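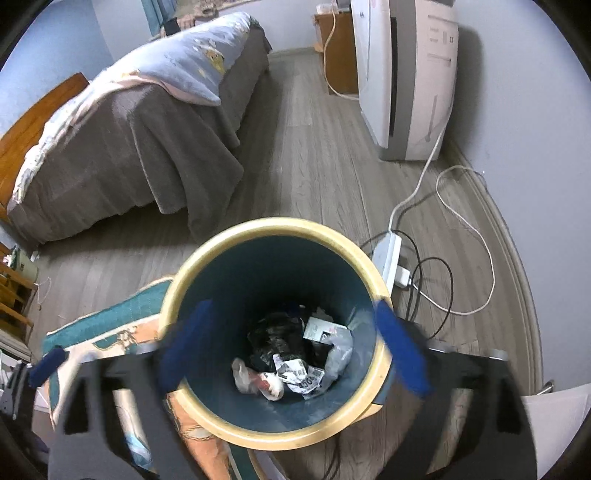

*Fig. 5. Wastebasket with a pale wooden rim, bedroom.*

## Session 5 – Covenants in small loans

Restside borrows 80 million over five years from a single bank. Two tests apply each quarter:

- **Leverage:** net debt / EBITDA no higher than 4.0x
- **Interest cover:** at least 2.5x

With EBITDA of 18 and net debt of 88, leverage is 4.9x – a breach. The lender can waive, reprice or call the loan.

Read Matheson, ch. 5, before the July seminar. Questions on the Pokola case go to Larasati Tambunan.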